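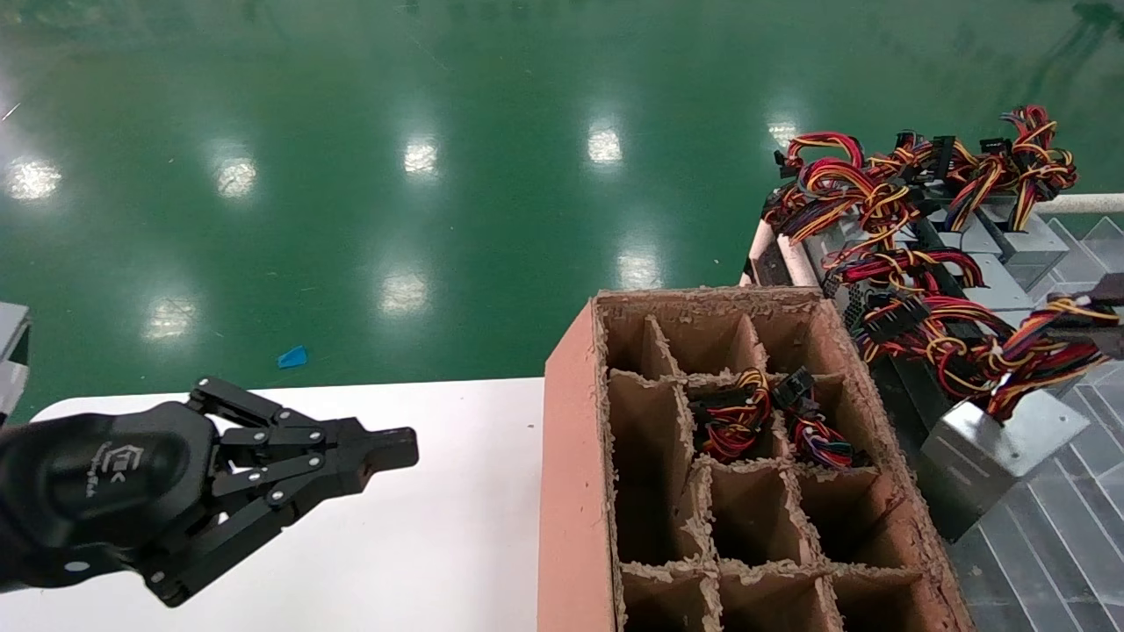
Workshop > People > Interviews

May
By Viorica Krasniqi
2 min read

Felista Mabula sorts wiring for Bakilana, a repair shop in Zamthorpe. She keeps it in cardboard crates with dividers.

"I started with plastic drawers," she said. "The longer looms never fit, so they got bent or left on top."

Each loom is coiled and given a cell of its own. Mabula doesn't use cable ties on anything that will go out again within the month. "You cut the tie and one time in ten you nick a wire."

Her stock list runs to 2,042 entries, and over 700 of them are harnesses. Brian Simiyu, who works the front counter, wanted the cells labeled. She tried it in one crate.

"The cardboard sheds and the labels come off with it," she said. "I go by the connector. Leave that end up and you can find it."

She plans to replace the oldest crates this summer.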